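Category: Home and Textiles > Free sample chapters

Chapter 6
Fabrics in the Living Room

Most of the cloth in a house is not worn. It hangs at the windows, covers the seats, lies on the floor and fills the cupboard on the landing. This chapter deals with the cloth we sit on and lean against. It assumes you have read the earlier material on fibres and yarns and can tell a woven fabric from a knitted one.

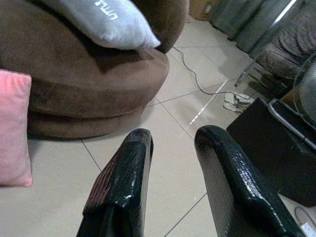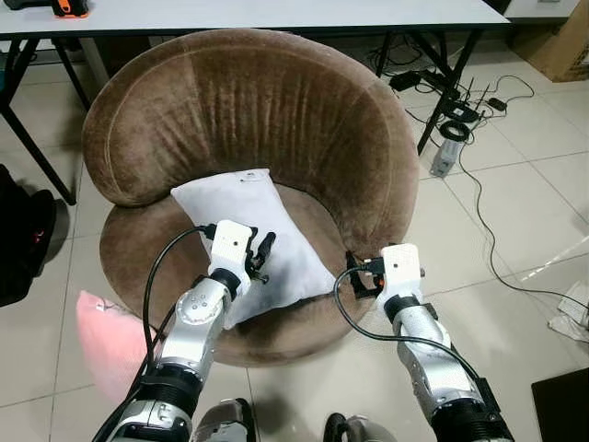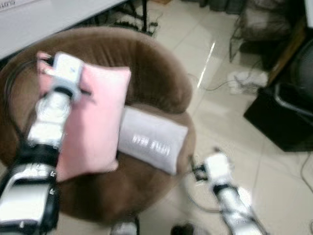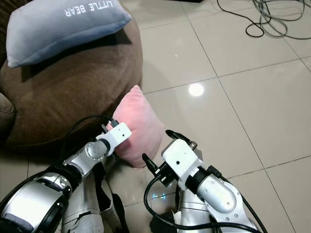
Figure 6.1 Furnishings in one room. Pale ceramic floor tiles (first and second pictures); a brown upholstered seat with pillows (first, third and fourth).

What a furnishing fabric has to do

A dress fabric is chosen mainly for how it hangs and feels. A furnishing fabric is chosen for how it stands up to being rubbed. Each time a person sits down, shifts about and gets up again, the cloth on the seat is dragged a little in several directions. The front edge of a seat and the ends of the arms take the worst of it, and these are the places to look when judging the age of a second-hand chair.

Rubbing is tested in a laboratory by moving a standard piece of cloth against the sample under a fixed load and recording how long the sample lasts before its threads break. The result is given as a number of rubs. A fabric sold for occasional use will have a much lower figure than one sold for a waiting room. The figure tells you nothing about fading, staining or how the cloth behaves when washed, and these have to be looked up separately.

Sunlight is the other great enemy. A sofa placed under a south-facing window may be sound in every seam and still look worn out, with its back a different colour from its front. Linings and blinds help. So does turning loose cushions, which evens out the change.

Pile fabrics

A pile fabric has short fibres or loops standing up from a woven or knitted base. Velvet, corduroy and terry towelling are all pile fabrics. In velvet the pile is cut, short and dense, and it lies slightly in one direction. Stroke it one way and it feels smooth; stroke it the other way and it drags and looks darker. Upholsterers call this direction the nap.

The nap explains why velvet on a curved surface never looks the same colour all over. On a rounded back or a padded rim the pile catches the light at a different angle every few centimetres, so pale and dark areas sit side by side on cloth that was dyed in one bath. Beginners sometimes take this for a fault. A real fault is a panel cut upside down, which will look darker than its neighbours wherever you stand.

Velvet was once made only from silk. Cotton velvet came later and is still used for curtains. Much of the velvet now sold for seating is polyester, which resists crushing better than cotton and dries faster after cleaning. It also picks up static, and pet hair clings to it.

When cutting a pile fabric, chalk an arrow on the back of every piece before you lift the shears. For seating, the arrow normally points down the back of the chair and then forward along the seat.

Gathers and fullness

Flat cloth will not lie smoothly over a bowl or a ball. The spare material must go somewhere, and there are 2 usual ways of dealing with it. The first is to cut the cover in shaped panels and join them with curved seams. The second is to gather the spare cloth into folds and fix them at one edge. Gathering is quicker and forgives small errors in measuring, but it uses more cloth and the folds collect dust and crumbs. A brush attachment on a low setting will clear them.

Fillings

Loose cushions and pillows are filled with feather, foam or loose polyester fibre. Feather moulds to the body and has to be plumped by hand. Foam keeps its shape until it begins to crumble with age. Polyester fibre is cheap and light and can usually be washed, though it tends to form lumps after a few years. A cushion pad is normally bought slightly larger than its cover so that the corners are well filled.

Case study: the Deretti workshop

Nivaldo Pimentel runs the cutting room at Deretti, a small firm that re-covers chairs for hotels and private customers. In June the firm was asked to re-cover the seating in the lounge of the Hotel Prono. The order came to over 100 chairs, all in the same green velvet. The cloth was supplied by Bhatia, a wholesaler, in rolls from two dye lots.

Two lots of the same shade rarely match exactly. Pimentel laid a length from each roll on the table by the north window and compared them with the nap running the same way. The difference was slight but could be seen. He decided that no chair should be cut from both lots, and that chairs from the second lot should all go to the upper floor of the hotel. This meant more waste, as the end of each roll could not be used up on the next chair, and the firm bore the cost.

Leonie Ruchti, who bought the furnishings for the hotel, had first asked for a cotton velvet named Preruvia. Pimentel advised against it for seats in daily use and suggested it for the curtains. She agreed to this after a sample chair had stood in the lounge for a trial period.

Things to do

Find a velvet or corduroy garment at home and work out which way the nap runs. Draw the outline and mark the direction with arrows.

Look up the rub figures of several furnishing fabrics in a shop or catalogue and note what use each is recommended for.

Explain in a short paragraph why Pimentel compared the rolls beside a window.

Comments

marrow_and_sons: Good clear section on nap. My old tutor used pins instead of chalk as chalk can be hard to shift from the darker colours. Is that covered later?

Tilda K: Using this with my evening class on Monday. Could the case study be had as a separate sheet?

pf_upholstery: Feather also needs a downproof inner case or the quills work through. I would add a line about that under Fillings.

Related
Chapter 5: Curtains, Linings and Blinds
Chapter 7: Carpets and Rugs
Removing Common Stains
Glossary of Weaves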